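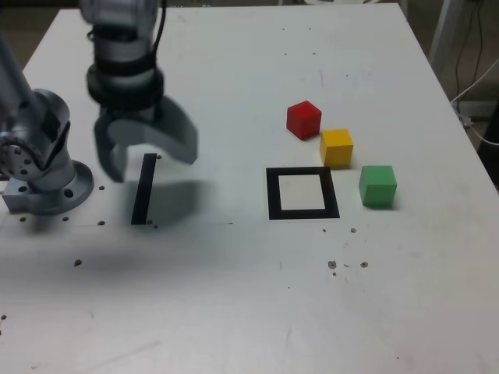
I would give my kitchen to a robot tomorrow, if somebody could promise me that it will not put the sharp knives in the drawer with the children's spoons. Wekesa Kioko wrote this to the magazine in June, after our short article about robot vacuum cleaners, and he added a question: when can a machine do the rest of the housework, and who is lying about it?

I kept his letter on my desk all summer. I am not an engineer. I have a small apartment, two sons and a dishwasher, and the dishwasher is the only machine in the house that has really given me back some hours. To answer the letter I visited three places this year: a robotics laboratory, a company that makes folding machines, and a factory where people and machines pack things in the same hall. My answer is longer than I hoped.

Blocks before plates

The laboratory belongs to Breredance, a company of 12 people on the second floor of an old printing house. I expected a kitchen. There is a kitchen, but it is for the coffee. The work is done on a white table with many scratches and small holes, and the objects are cubes: one red, one yellow, one green. A square is marked on the table in black, and the task is to build a tower inside it.

My younger son could do this before he could speak in full sentences, and I said so to Erick Kinyua, the engineer who received me. He was polite about it. I think he hears it from every visitor.

"Your son had practiced holding things since he was born," he said. "He also had a hand with skin. We have two fingers and a camera, and we try to get far with it."

He explained to me what the task contains. The arm must find the cube. It must come down at a good angle, so that the fingers do not hit the cube next to it. It must close, and it must know that it has closed on something. Then it carries the cube to a place where the tower will be, and it lets go without pushing. Each of these steps is easy to program if the cube is always in the same spot. The team moves the cubes before every attempt, and the program must look again each time.

I asked for the numbers. In the last series before my visit they made 200 attempts at the full tower, with all three cubes, and 81 percent were good. Erick Kinyua wrote the result for me on a piece of paper with the date of the series, 22 Sep 2021, and he asked me to print also what went wrong. I promised. Most of the bad attempts failed at the third cube. The arm came a few millimeters too low, touched the tower, and the tower moved. In other cases the fingers closed on one corner of a cube, and the cube turned in the grip. After this the program believed it was holding a straight cube, and it put down a crooked one.
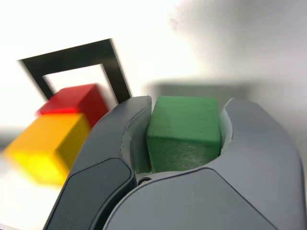
The gripper at Breredance with the green cube between its finger pads.

For a cube this is no tragedy. You pick it up and begin again. But I thought about my plates, and I asked what the same percentage would mean in my kitchen. We calculated together. After an ordinary dinner my family has perhaps thirty objects on the table, and if almost one in five goes badly, I will be on my knees with the broom every evening. Of course the calculation is not fair. A failed tower is not always a fallen tower, and one plate is not three cubes. Still, it was useful for me to see how good a machine must be before a person will leave it alone in a room.

This last point came back in every conversation I had. The people who build these machines do not speak so much about whether the arm can do the thing. They speak about how often somebody must come and help. An arm that needs help once in an hour is a good research result. In a home it is one more family member who calls you from the kitchen.

What a towel does

The second place was Pillus, which makes machines for laundries. I wanted to see folding, the chore I hate the most, and I saw very good folding. A woman takes a towel by two corners and hangs it on two clips. The machine pulls it in, and on the other side it comes out as a flat package. The model they showed me does 4,000 towels in a working day, and the packages are so regular that I felt ashamed for my closet.

But look at what the woman does. She stands in front of a cart in which the towels lie in a heap. She pulls one out, she finds a corner without thinking, she follows the edge with her fingers to the next corner, and she sees in the same moment that there is a stain and throws this towel to the side. Her part takes a few seconds. Pillus has tried for several years to give this part to a robot arm, and the arm they have can do it, slowly, with towels of one size and one color. When they mixed in the pool towels from a hotel, which are heavier, it began to pick up two at a time.

The sales manager showed me a video of this and laughed, and then he asked me not to describe the rest of the video. He told me that laundries do not ask for this arm very often. They ask for a faster folding machine and for a cart with a better height, so that people do not hurt the back.

I asked if there will be a version for homes. He said the machine is four meters long.

The hall in Magesa

Magesa is a town with one big employer, a factory for household plastics named Fallima. They make bowls, boxes with lids, pegs, dustpans. At the end of the line the goods go into cartons, and here I saw for the first time robot arms that really earn their money. Two of them put stacks of bowls in cartons, the whole shift. They do not need to search for the bowl. It arrives always in the same position, on a belt, between two metal guides, and the carton waits always in the same position too.

Three steps away, at a long table, people put together the mixed orders. A shop wants six dustpans, a few boxes of every size and some bags of pegs. A packer reads the list, takes the things from the shelves, turns a dustpan so that it fits beside a box, and pushes the bags of pegs into the corners where there is still air. Fallima rented an arm for this table for a few months. It could take the boxes well. The bags of pegs were the problem, as a bag has a different shape each time you touch it, and at the end the packers gave the boxes to the arm and did the bags by hand. Then they found that they were waiting for the arm, and it was sent back.

The shift leader was not against it. She said she would take it again when it could do the bags, and she also wanted that it stops more gently when a person walks near, as it made a loud click each time and the new workers were afraid of it.

I told her about the cubes. She wanted to know what happens when a cube is missing. I had not asked this in the laboratory, so I sent the question to Erick Kinyua the same evening. He answered that the arm looks for it, and that for a long time the program had no rule for giving up – it would look until somebody came back from lunch. Now there is a rule. 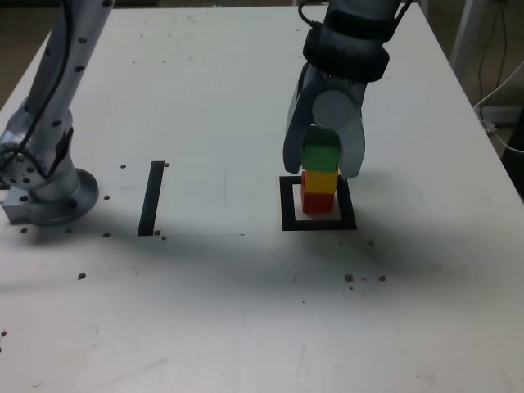 This kind of rule is a large part of the work, I understood later. The movement itself gets better every year. But a chore is full of small decisions which we make without noticing them. Is this glass clean or does it only look clean? Does this sock have a partner or has it been alone for months? May I throw away this paper? My mother-in-law has lived with us for two years and she still asks me about the papers.

So what do I write to Wekesa Kioko? I have tried to make a list by chore, with the knowledge I have now.

Vacuuming of a flat floor: yes, already, if you pick up the cables and the toys first. Picking up the cables and the toys: no.

Washing the dishes: yes, for decades. Loading and unloading the dishwasher: I have seen films where it works, with chosen plates in a chosen kitchen. I have not seen it in front of me, and none of the people I met would sell me such a machine.

Folding: yes for a laundry with a person at the clips. For a basket of family clothes, no.

Packing of equal things in equal boxes: yes, and it is good that the machine does it. Packing of mixed things: partly, and the part is growing.

Sharp knives and children's spoons: I asked about it especially. Erick Kinyua thinks that telling them apart is not so hard for a camera. Holding a thin, flat object that lies in a drawer between other thin, flat objects is much harder, and he would begin with the spoons. They have bought a cutlery tray for the next tests, and he said I can come back and see it when the tower is over ninety percent.

Until then I empty the dishwasher in the morning, before the boys are awake, and my older son sets the table. He puts the forks on the wrong side. He has been told about this many times.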